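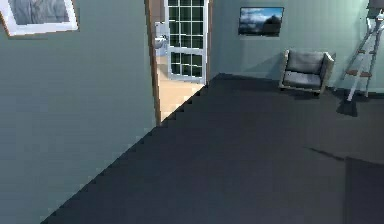
According to Esther Mwakyusa, the question she hears most often from grocery buyers is whether sorghum tastes like anything. She answers it the same way each time, by pouring a glass.

Mwakyusa directs product development at Nyanda, a maker of grain-based drinks and cultured foods in the town of Flovham. The company began selling a plain sorghum drink in April and plans to follow it with a spoonable product similar to yogurt. In a conversation on November 12, 2025, she discussed the grain, the fermentation work behind the second product, and the difficulty of finding room on a refrigerated shelf.

"It tastes like toasted cereal with a little sweetness at the back," she said. "If you grew up eating sorghum porridge, you will know it. If you did not, you may think of the milk at the bottom of a bowl."

Sorghum has long been eaten as porridge and flatbread in much of Africa and South Asia. In the United States, a large share of the crop goes to animal feed, ethanol and export. Mwakyusa said this history affects how growers and buyers talk about the grain.

"I have sat in meetings where it was called a feed crop from start to finish," she said. "I do not argue. I ask for white, food-grade sorghum with low tannins, I explain what I will pay for it, and the conversation becomes practical."

The tannins matter a good deal. Varieties with darker seed coats can leave a dry, puckering feeling in the mouth, and the early trial batches at Nyanda suffered from it even when the supplier's paperwork described the grain as low in tannins. The company now tests each delivery before it is unloaded and has turned away 2 truckloads this year.

Starch was the other difficulty. Sorghum starch needs more heat than oat starch before it swells, and it thickens quickly once it does. Without treatment, the drink sets in the carton. Nyanda uses enzymes to break part of the starch into sugars, which thins the liquid and supplies the sweetness. No sugar is added to the plain version.

"Our first good batch was number 19," Mwakyusa said. "The ones before it were soup or glue. We kept records of all of them, and I still go back to those records when something changes in the mill."

The milling is done under contract at Trillside, a former flour mill that now handles only grains without gluten. Mwakyusa described the arrangement as the decision she would defend most firmly. A shared mill would have cost less, she said, but the company wished to make a gluten-free claim on the front of the carton and was not willing to rely on cleaning between runs. 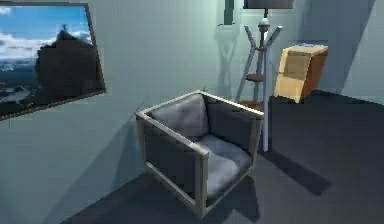
That choice has had consequences for price. A carton of the plain drink sells for more than most oat milks, and Mwakyusa does not expect the gap to close soon. Trillside runs the grain in small lots, and freight adds to each one. She said the company had considered a smaller carton at a lower price and decided against it after store managers warned that shoppers would compare the cost per ounce in any case.

Distribution remains modest. The drink is carried by independent grocers and by coffee shops, where a separate version with added oil is sold under the name Silix. Baristas had reported that the plain drink separated in espresso. The Silix version holds a foam, although Mwakyusa acknowledged that it is sensitive to overheating and should be kept at or below 150 degrees Fahrenheit.

"We print the temperature on the side of the carton," she said. "People in a busy shop do not read the side of a carton. We are moving it to the top."

The cultured product has moved more slowly. Plant-based yogurts are often thickened with starches or gums, and the development team hoped to use as few of these as possible. Sorghum contains protein, but the protein does not form a gel in the way that milk protein does. The current recipe includes a small amount of fava bean protein – a change that Mwakyusa resisted for several months.

"I wanted one grain, water, salt and cultures," she said. "What I had was pleasant to drink and impossible to eat with a spoon. The fava bean solved the texture and brought a flavor of its own, so then we had to work on that."

In a tasting held for 70 shoppers, the unsweetened version was judged too sour by a majority, while a version with cooked dates did well. The company has since shortened the fermentation. Mwakyusa would not give a launch date and said only that shelf-life testing was still under way.

Asked whether she drinks anything other than sorghum at home, she said that she keeps dairy milk for tea.

"My mother would not accept the alternative," she said, "and she visits often."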